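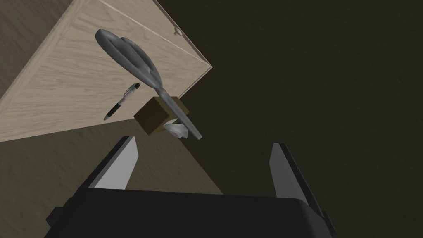 A two-fingered gripper, scissors, a pen and a box of tissues in a computer-made room.

How a robot learns from examples

A computer program can be written as a list of steps. That works well for adding up numbers. It works badly for picking up scissors, as the scissors may lie at any angle and the list would have to cover all of them. For jobs of this kind, engineers often use a learning system. A learning system is a program that is given many examples and searches them for patterns.

What is an example?

One example is a recording of one try at a task. It has two main parts. The first part is what the robot's cameras saw. The second part is what the robot's joints did at each moment. A joint is a place where the arm can bend or turn, like your elbow or wrist. The two parts must be matched in time. If they slip out of step, the system learns to move too early or too late.

Each example also carries a label. A label is a short sentence such as "pick up the pen". It tells the system which task the recording belongs to.

Why use a computer-made room?

A computer-made room is called a simulation. The walls, the furniture and the robot are all drawn by a computer, which also works out how things should fall, slide and bump. Nothing can be broken, and the room can be put back as it was by pressing a key.

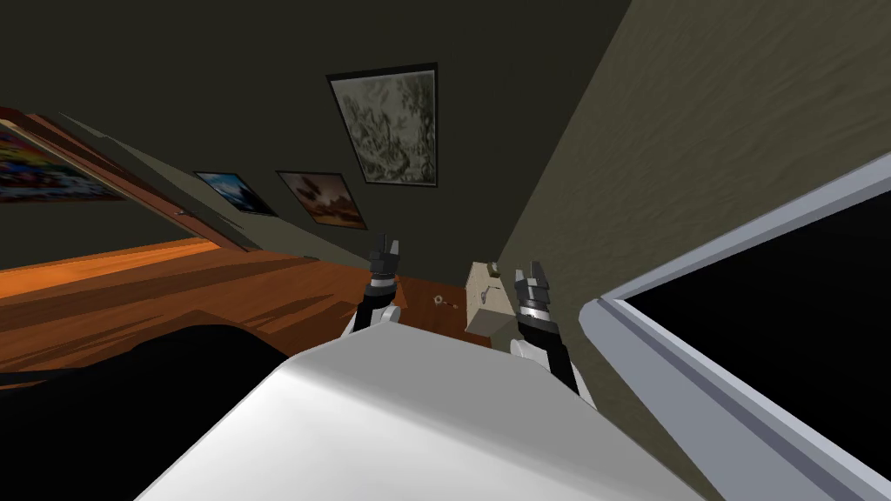 A simulated room can also be changed between tries. The pictures on the walls can be swapped, the lights can be moved and the floor can be given a new colour. This matters because a learning system may pick up the wrong pattern. Suppose every example was recorded in front of a green wall. The system might then do the task well only when it sees green.

Who moves the arms?

At the Alton workshop, a person does. The person holds 2 hand controllers, one for each arm, and the robot in the simulation copies the movements. Squeezing a trigger closes the fingers of a gripper. Letting go opens them. This is called teleoperation, which means working a machine from a distance.

A session at Alton lasts 30 minutes. Then the person rests, as tired hands make untidy examples. Each task is recorded from 5 different starting positions.

Checking the examples

After a session, a second person plays back the recordings. Some are thrown away. A recording may have stopped too soon, or the label may be wrong. Tries in which the object was dropped are kept in a separate folder, where they can be used to teach the system what a mistake looks like.

Some of the good examples are also held back. The system does not see them while it is learning. They are used later as a test, to find out if it can cope with something new.

Words to know

Gripper: the part at the end of a robot arm that holds things.
Joint: a place where a robot arm bends or turns.
Label: words that say what an example shows.
Simulation: a copy of a place or event, made by a computer.
Teleoperation: working a machine from a distance.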